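To: Bivell Owners and Tenants list
Subject: Re: Hot water changeover, costs and the meter question
Date: 12 September 2022

On the hot water changeover, the earlier message said:

> Could someone please set out in one place what is happening with
> the hot water? I have had two letters from Civance and one from
> Cladance and they don't use the same words for the same things.
> Civance calls it a "central plant replacement" and Cladance calls
> it "metered thermal supply". I own one unit in the Hong Street
> building and rent it out, so I'm not there to read the noticeboard.
> My questions are: (1) what do I pay and when, (2) does my tenant
> pay anything extra, (3) will the water be off, and (4) do I need to
> be there when they come into the unit. I would also like to know
> whether the old gas boilers are being kept as a backup, as I was
> told two different things at the general meeting.

I've gone back through the letters and the July minutes and will take these in your order. If anything below disagrees with the letter addressed to your own unit, go by the letter and let the list know so we can get it corrected.

First, the names. Civance is the strata manager. They collect the money and send the levy notices. Cladance is the contractor putting in the heat pumps and the new meters, and after the work is finished they will also read the meters. "Central plant replacement" and "metered thermal supply" are both this job. The first is the equipment in the basement and the second is how the hot water gets billed once it's running.

(1) What owners pay. The special levy is $2,799 per unit, the same for every unit regardless of size. That was argued over at the meeting and the flat figure was what passed. It can be paid in one go or in 6 instalments. The instalment option has to be asked for in writing, and Civance won't set it up over the phone. Two owners have told me off-list that they rang, were told it was all sorted, and then got a notice for the full amount. Send an email and keep the reply.

An earlier draft of the budget had the levy at $2,464. That figure is still on the noticeboard in the Hong Street foyer, which is where a good part of the confusion comes from. It left out the isolation valves. The valves were added after the plumber found that most of the originals had seized, and there was no sensible way to fit new meters without replacing them.

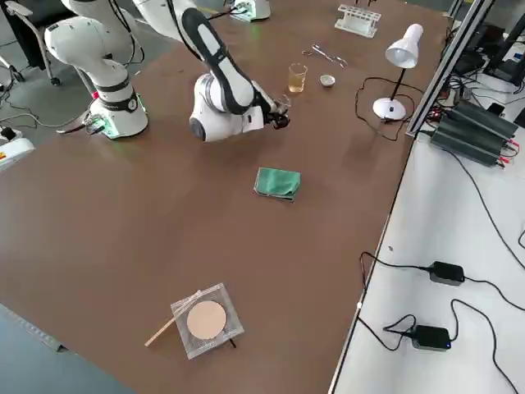

The levy covers the heat pumps, the storage tanks, the valves, the meters and making good any plasterboard or tile that has to come off to reach the pipes. It doesn't cover cupboards or shelving that owners have built in front of the access panel. If you've done that, take it out beforehand or expect a bill from Cladance for their time.

(2) What tenants pay. At the moment hot water is paid out of the ordinary levies, so tenants don't see a bill for it at all. After the changeover each unit gets a quarterly account based on its own meter. Whether that account goes to the owner or the tenant depends on the lease. My understanding is that a tenant on an existing fixed-term lease that includes hot water can't be moved onto a separate account partway through, but I'm not a lawyer and you should ask your agent. Cladance will send the account to the owner by default. To change that there is a form, and both owner and tenant have to sign it.

The ordinary levies will come down to allow for this. The July minutes record a reduction of $410 a year per unit. It starts from the first full quarter after the meters go live, so there will be a short stretch where you pay the old levy and the new account together. I raised this at the meeting and was told it can't be avoided with the way the quarters fall. I still think it could have been handled with a credit, and I'll put that in writing before the next meeting if anyone wants to add their name.

(3) Whether the water will be off. Hot water will be off to each riser in turn while that riser is cut over. Cold water stays on apart from short shut-offs for the valves. Cladance has said they will put a notice under each door two working days ahead. They did this properly on the trial riser, although the notice had the wrong floor on it. The laundry in the basement will be without hot water for longer than the units, so plan on cold washes. The lift isn't affected, but part of the car park will be taken up with pipe and the tanks when they are delivered. The four visitor bays nearest the ramp will be closed, and cars left there will be asked to move.

Please check that your intercom works. On the trial riser the plumbers couldn't get an answer at one door and moved on to the next, and that unit had to be booked again at the end.

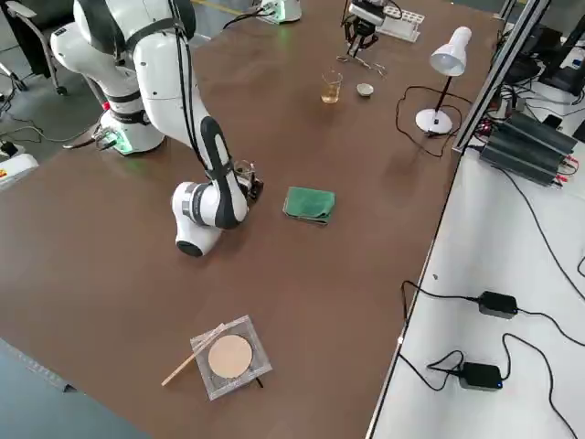

Does someone have to be home when the meter is fitted?

An adult needs to let them in and be there at the finish to sign the sheet, but it doesn't have to be the owner. A tenant, agent or neighbour will do, provided the owner has emailed Civance their name beforehand. Keys can't be left with the building manager for this one. Cladance's insurer won't allow it, and I've asked twice.

On your last point, the gas boilers are not being kept. The confusion at the meeting came from a slide showing them still connected, which was a drawing of the halfway stage. They will run until the second bank of heat pumps has been commissioned, and then the gas supply to the plant room will be capped. Backup after that is by electric elements in the storage tanks. Gas cooktops in the units are on a separate supply and aren't touched by any of this.

Still outstanding, as far as I know: the noise report for the units directly over the plant room, the colour of the outside enclosure, and a reply from the council on whether the enclosure needs its own approval. I've asked Civance for the noise report and will post it to the list when it arrives. If you live above the plant room and have kept your own notes on noise from the old boilers, please send them through, as the consultant has asked for a comparison.

The levy notices and the minutes are in the files section of the list under Bivell Hot Water. The account transfer form is there too, second from the bottom.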